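Bowls, plates and a very small kiln: a chat with the potter behind Tretemau

Posted July 21, 2018

Quick one this week, written up on the train home so forgive the state of it. I spent a morning with the potter who runs Tretemau, a tableware workshop in two rooms over a tyre place. No name, please, she said, put the workshop's name instead. Fine by me. Kettle on, biscuits out, off we went.

I'd come to talk about the pink bowl and the pale plate. Everyone who writes in seems to want to know about the pink.

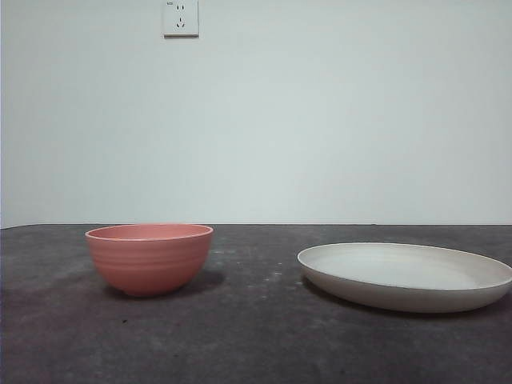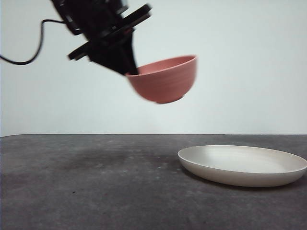
"I wanted a bowl you could eat anything out of," she says. "Soup, cereal, rice, crisps in front of the telly. People buy a set with four kinds of bowl in it and use one. So I thought, make the one."

It took a while. She began with a wider shape, more of a pasta bowl, and went off it. Too big for the cupboard, too big for the sink. "My sink's tiny. Everything I make has to fit in my sink." The narrow foot came later, and she had a fight with it. Go too narrow and it tips when you put a spoon down. Too wide and it looks, her words, like a dog's dinner.

And the colour?

"Accident. Well, half an accident." The first batch was meant to be a brown. She misread her own handwriting, weighed out the wrong amount, opened the kiln and there was this pink looking back at her. She hated it for a week. Then a friend took one home and wouldn't give it back.

Getting the same pink again was another matter. She made 27 test tiles before she had it, all numbered on the back in pencil, all still in a shoebox under the bench. I had a rummage. Some are nearly orange. One is a sort of plaster colour, very sad. She won't throw them away. "That's my whole winter, that box."

The plate was easier, or she says so now. Pale on purpose. She had tried a pink plate to go with the pink bowl and it put her off her food, eggs especially. "Eggs on pink. No." So cream it was, with a bit of a wall round it so that gravy stays where you put it. She's firm about gravy. A flat plate is a tray, according to her, and I wasn't going to argue with a woman holding a wet sponge.

Do they stack? Bowls in bowls, yes, plates on plates, yes. Bowl on plate, yes if you're only carrying soup through to the other room. She doesn't sell them as a pair though. Kontogiannis, the shop that took her first proper order, wanted them boxed up together and she said no. "Somebody breaks a plate, they want a plate. They don't want to buy a bowl as well." The shop came round in the end. They took 200 pieces, mixed, and she packed the lot herself on the floor over a single bank holiday weekend, newspaper everywhere, back gone by the Monday.

Any breakages? "2. Both plates. Both my fault, I ran out of paper and got cocky."

I asked about the kiln as I always do. It's a secondhand thing from Wirnance, who were clearing out their old stock, and it's small. Really small. She can't do a full order in one firing so everything goes through in dribs and drabs, and she keeps a list taped to the door of whats in and what's waiting. Does she want a bigger one? Course she does. Would it go up the stairs? It would not. She's measured, more than once, in case the stairs had changed.

We got on to washing up, which I had down as a dull question and which went on for ages. Dishwasher is fine, top or bottom. Microwave, fine. Scouring pad, she'd rather you didn't. Don't go from the freezer straight to a hot oven, "and don't write to me if you do." Tea stains come off with bicarb and a damp cloth. Leave it ten minutes, have a cup of tea, start another stain.

What she doesn't like is people saving them for best. Gets quite cross about it. She went to a customer's house last year and found a set of her bowls in a glass cabinet with a little light on. "I nearly took them home with me. They're for porridge!"

Next up is a mug, maybe. She's been at it since November and the handle isn't right, she's made it fat and she's made it thin and she still can't get two fingers through comfortably with a hot drink in it. There may be a lid for the bowl, so you can put leftovers in teh fridge without cling film. Fanamo have asked her for a jug as well and she hasn't said yes. Jugs drip, she says. She's never owned one that didn't and she doesn't want to be the person who made another.

Then the timer went and she had to get back to the kiln door. I finished the biscuits and missed my train, got the next one.

Workshop is open most Saturday mornings, ring the bottom bell and give it a minute. Seconds are on the shelf by the stairs, cash only.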